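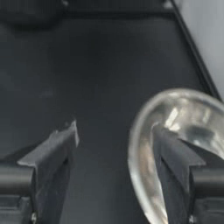

14th May

I have finally made up my mind about the worktop, and the answer is that we're keeping it dark. I've gone back and forth on this since October, with bits of sample stuck to the fridge and a folder of prices, and the pale one from Petersen was very nearly ordered (2,749 for the lot, fitted, and that was before the sink!). But I do like a charcoal grey, matt surface with that slightly rough look to it, even if it shows every smudge going. And clear plastic looks so nice against it, all smooth and rounded at the rim, when on a white top it would just vanish. So that's one job crossed off without spending a penny.

That left me with the afternoon, so I did the cupboard I've been avoiding. The plastics cupboard. I pulled the whole lot out onto the floor and sat down in the middle of it with a cup of tea and felt quite sorry for myself for a minute or two. How does one household end up with so many lids? There were lids for tubs we had in the old flat. There was a lid for a cake carrier I gave away!

I tried every one of them against every tub, which took far longer than it sounds, and anything without a partner went in the recycling bag. The Fladik set has come through it best, all the sizes still there and none of them cloudy. The Wulora ones have gone that orange colour from years of bolognese and I can't get it out, I've tried bicarb and I've tried leaving them on the windowsill in the sun, so they've been moved to the shed for screws and seed packets.

Kept the picnic cups, though I dithered. They were 50p each in the Burkano closing-down sale and they've been to every beach we have. One has a crack near the bottom so that's now a scoop for the bird food.

The shelf got a wipe with hot water and vinegar, then I put everything back with the lids standing on their edges in the old letter rack. It looks lovely. I keep going in to open the door and look at it, which is a bit sad at my age, but there we are.

Still to do: the drawer under the kettle, and I must ring Petersen in the morning and tell them no. Beans on toast for tea, too tired for anything else.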